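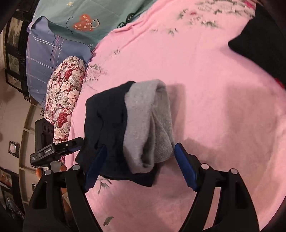
Chapter 14
Who Folds the Laundry?

When I tell people what I teach, they nearly always ask me the same thing: so when do I get a robot that does my chores? I used to give a long answer. Now I just ask what they did before breakfast. Made the bed, paired some socks, emptied the dishwasher -- fine, let's talk about socks.

A sock has no fixed shape. Pick it up twice and you're holding two different objects, as far as a computer is concerned. Now make it a pair, one dark and one light, rolled up together on a soft blanket that also bends and wrinkles. You can do this half asleep. In my own lab in Pretwood we spent most of one December on it, and our best program managed 60 pairs out of a basket my mother would have finished during a phone call.

Shop floors are kinder. Parts arrive the same way up, the light stays put, and if a bolt is missing somebody gets paid to notice. A bedroom promises you none of that!

So can machines do household work yet? Some of it, slowly, in some homes. In this chapter we'll look at why grasping soft things is so hard, what a machine can learn from watching people's hands at work, and how to read a claim like "1,000 successful folds" without getting carried away. Keep a pair of socks nearby -- you'll need them for Section 14.1.

Vesna Trajkovski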